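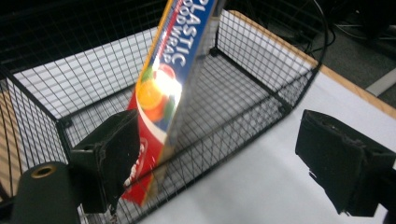
Frischhaltefolie wird in unserem Haushalt seit Jahren in derselben Schublade gelagert, und seit Jahren klemmt diese Schublade. Der Anlass für den Kauf des Drahtkorbs Berkon war also banal: Die Folienkartons sollten aus der Schublade heraus und an einen Ort, an dem man sie mit einer Hand greifen kann. Bewertet werden im Folgenden der Korb und, weil beides bei mir zusammen im Einsatz ist, die darin stehende Folie. Stand des Textes: 23. August 2011.

## Der Korb

Berkon ist ein offener, rechteckiger Korb aus schwarzem Draht. Die Wände bestehen aus dünnen Drähten in einem feinen, quadratischen Raster, den oberen Rand und die Ecken bilden dickere Stäbe. An mehreren Stoßstellen der Stäbe sitzen kleine, runde, schwarze Befestigungen. Gekauft habe ich ihn bei Gourlay, wo er neben dem etwas flacheren Modell Arkis stand.

Das Raster ist der eigentliche Grund für die Wahl. Beim Arkis sind die Abstände größer, und schmale Kartons rutschen mit einer Ecke hindurch und verkanten. Beim Berkon ist das in der bisherigen Nutzung nicht vorgekommen. Nachteil der engen Maschen: Krümel und Mehlstaub setzen sich in den Kreuzungspunkten fest. Auswischen mit einem Tuch bringt wenig, eine Spülbürste ist nötig. Ich reinige den Korb in der Spüle und stelle ihn zum Abtropfen auf die Schmalseite.

Zur Steifigkeit: Der Rand gibt beim Anheben an einer Ecke minimal nach, die Wände federn etwas stärker. Für Folie, Backpapier und Gefrierbeutel reicht das völlig. Konservendosen würde ich nicht hineinstellen. Der Hersteller macht zur Belastbarkeit keine Angabe, was bei einem Aufbewahrungsartikel ärgerlich ist.

## Die Folie

In der Küche verwende ich zurzeit eine Kunststofffolie mit der Aufschrift »PLASTIC FOOD WRAP«, weiße Großbuchstaben auf Blau, darunter eine Orangenscheibe. Der untere Teil des Kartons ist rot. Für die Aufbewahrung im Korb ist die Farbgebung durchaus von Belang: Vor schwarzem Draht ist der Karton sofort zu finden, die blasse Schmalseite dagegen geht zwischen anderen Packungen unter. Ich stelle ihn deshalb mit der bedruckten Breitseite nach vorn.

Die Haftung ist auf Glas und glasierter Keramik gut, auf Kunststoffschüsseln mäßig und auf Edelstahl schwach. Eine Schüssel mit Teig blieb über 24 Stunden im Kühlschrank abgedeckt, ohne dass sich die Folie am Rand gelöst hätte. Beim Abreißen muss der Karton fest gehalten werden, und zwar nahe an der Abrisskante. Greift man zu weit außen, verzieht sich die Bahn und klebt an sich selbst. Das Problem kenne ich auch von anderen Marken.

Der glatte Karton spiegelt unter der Arbeitsplattenleuchte recht stark. Zum Lesen des Aufdrucks muss man ihn etwas drehen – eine Kleinigkeit, die bei mattem Karton entfiele.

## Beides zusammen

Lange Kartons stehen im Berkon schräg, solange der Korb nicht gefüllt ist. Ein einzelner Folienkarton lehnt diagonal an der Wand und kippt um, sobald man den Korb schnell bewegt. Abhilfe schafft nur eine dichtere Bestückung. Mit 8 Packungen nebeneinander steht bei mir alles senkrecht und lässt sich trotzdem einzeln herausziehen. Eine Trennwand wäre sinnvoll; von Zimlow gibt es einen Einsatz aus Blech, der für den Arkis gedacht ist und in den Berkon nicht passt. Die Auflagefläche ist im Berkon anders ausgeführt, die Haken greifen nicht.

Die Drahtenden am oberen Rand habe ich auf Grate geprüft. An einer Ecke war eine raue Stelle, die beim Herausziehen den Karton leicht aufscheuerte. Mit 500er Schleifpapier war sie schnell beseitigt. Wer empfindliche Beutel lagert, sollte den Rand vor der ersten Benutzung einmal mit dem Finger abfahren.

## Bewertung

- **Verarbeitung Korb:** gut, eine raue Stelle
- **Reinigung:** umständlich
- **Standfestigkeit langer Kartons:** nur bei voller Bestückung befriedigend
- **Folie:** brauchbar, auf Edelstahl nicht zu empfehlen

Für die Schublade war der Umbau ein Gewinn, sie schließt wieder. Den Korb würde ich noch einmal kaufen, die Folie nur für Glas und Keramik. Ein zweiter Berkon für Backpapier und Alufolie ist für September vorgesehen, sofern Gourlay ihn dann noch führt.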